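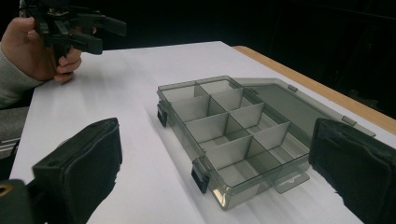

Grackles have taken over the Skilanis feeder

Home Forums Backyard Birds Feeders and Seed Log in

Posted June 7, 2020 by younis_zasomham

I bought the Skilanis because the box said small birds only. The grackles here in Zasomham can't read. They hang off the bottom upside down, eat the sunflower chips, and throw the rest on the ground for their friends. The house finches sit on the fence and look at me like I work for them.

Has anyone gotten grackles to leave without taking everything down? I've filled it 2 times since breakfast.

Younis Younis

dalia_m
Switch to safflower. Grackles mostly don't care for it, cardinals and finches do. Mine sulked for a few days and moved over to the neighbor's, who has not thanked me.

kvlachou
Mostly is doing a lot of work in that post. I put out straight safflower last September and the grackles ate it like popcorn. What helped was a cage around the tube. Chickadees and goldfinches go right through the wire. Cardinals don't fit, so you lose those.

dalia_m
Krešimir, was that pure safflower or the Misico mix? The mix has cracked corn in it. You may as well mail out invitations.

kvlachou
It was the mix. I would like the record to show I was tired.

lucrezia.testa
Unpopular opinion, I like grackles. Get one in good light and the head goes blue, then bronze, then purple, and that yellow eye looks like it's about to ask for your supervisor. I took 446 shots of one on my birdbath and kept three.

Also it's June. They're feeding young. In a few weeks the whole gang wanders off and you'll have your finches back.

younis_zasomham
Lucrezia, you can have mine. I'll drive them over.

karim_mahrous
Before you buy a cage, try shortening the perches. A grackle is a big bird and needs somewhere to put its feet. I cut mine down with a hacksaw and it took five minutes, plus an hour to find the hacksaw. Keep the old perches in case you hate it. Any cheap divided box will do for those and the little port screws.
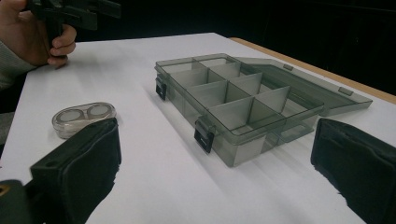
Divided box, lid open.

kvlachou
Short perches did nothing for me. They cling to the ports. Cage.

karim_mahrous
Yours were raised on corn, they're stronger.

dalia_m
He's my brother and I'm still saying safflower.

younis_zasomham
OK, I'm going with safflower first, perches second, cage if I lose my mind. Safflower went in at lunch. One grackle so far. He picked up a seed, dropped it, and yelled at the house for a while.

lucrezia.testa
Did you get a picture?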